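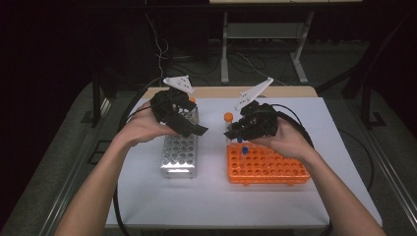
Both hands at the white table, with the metal tube rack under the left one.

Section 6: Buying a car unseen with the Clusside checklist

Read this section before you pay a deposit on any car you have not stood next to. It covers private sales and small dealers. Auctions have their own rules and are dealt with in the next section.

The checklist was put together by Joelle Matar and Loïc Pons, who between them have bought more bad hatchbacks than they like to admit. It will not tell you whether a car is good. It is there to help you find out how much the seller is leaving out, and in our experience the answer is usually "a fair bit".

Before you start

You will need the registration number, the full advert (save a copy, as adverts have a habit of changing), a phone that can take a video call, and 30 minutes with the seller. If the seller cannot find 30 minutes to sell you a car, draw your own conclusions.

Setting up the record

1. Open a new record and type in the registration number yourself. Do not paste it from the advert. Sellers swap letters and numbers by mistake, and now and then on purpose.

2. Enter the mileage from the advert, then the mileage from the last MOT. If the advert shows the lower figure, the record turns red. Leave it red until you have an explanation in writing.

3. Copy the seller's description into the Claims box word for word. "Drives lovely" goes in. So does "minor age-related marks", which can cover anything from a stone chip to a missing sill.

4. Press Save. The record does not save itself, whatever the old version of this guide said.

Note: The Condition Score at the top of the record is worked out from what the seller has told you. Treat it with suspicion. Rosine Perrin bought an estate with a very handsome score in May and it came home on a lorry.
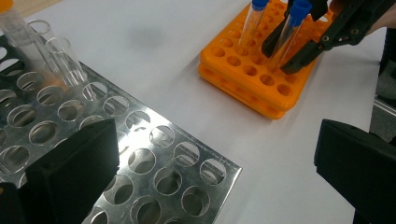 The video call

5. Ask for a cold start. Have the seller lay a hand flat on the bonnet before turning the key and tell you what it feels like. They may fib, but at least you have asked, and you can put their answer in the record.

6. Let the engine idle for five minutes while you talk about something else. Watch the temperature gauge and listen for the fan.

7. Ask to see underneath, at the jacking points first. Fresh black underseal on an old car is not proof of care. It may be hiding good metal, filler, or very little at all.

8. Have every window, lock and light worked in turn. Tick each one as you see it. Do not tick anything the seller says "was fine last week".

9. Ask for the service book to be held up page by page. Look at the stamps. Ten years of servicing written in the same pen and the same hand deserves a question.

Caution: Never send money during the call. A seller who has "another buyer on the way" can sell it to the other buyer.

Caution: A logbook held up to a phone proves only that there is a logbook. It does not prove who owns the car, and the registered keeper is not always the owner. Run a finance check as well.
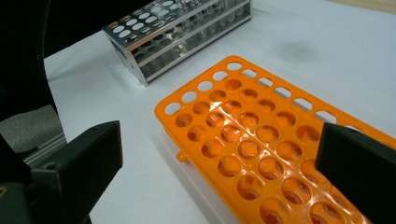

Reading the results

10. Go to the Gaps page. Every claim with nothing ticked against it is listed there. Around 10 gaps is normal for an older car. If you have none at all, go back and make sure you were not being generous, as most people are once they have picked the colour in their head.

11. Put a price against each gap as if the worst were true. Use a local garage's prices. The built-in Jemden price guide is handy for tyres and batteries, but we find it hopeful on welding and I would not lean on it for a clutch.

12. Take the total off what you were ready to pay. If the seller laughs, thank them and close the record.

Note: Some readers ask whether a paid inspection replaces steps 5 to 9. It does not. Inspectors vary, and a few of the reports we have been sent could have been written from the pavement. Ask for photos of the sills and the floor, and ask whether the car went up on a ramp.

If the record will not close

You have probably left a red mileage warning open. Either attach the seller's explanation or mark the car as Rejected. There is a Dismiss button too - Špela Nikolaidis asked for it to be taken out and was outvoted. Please don't use it.

Collecting the car is covered in Section 7.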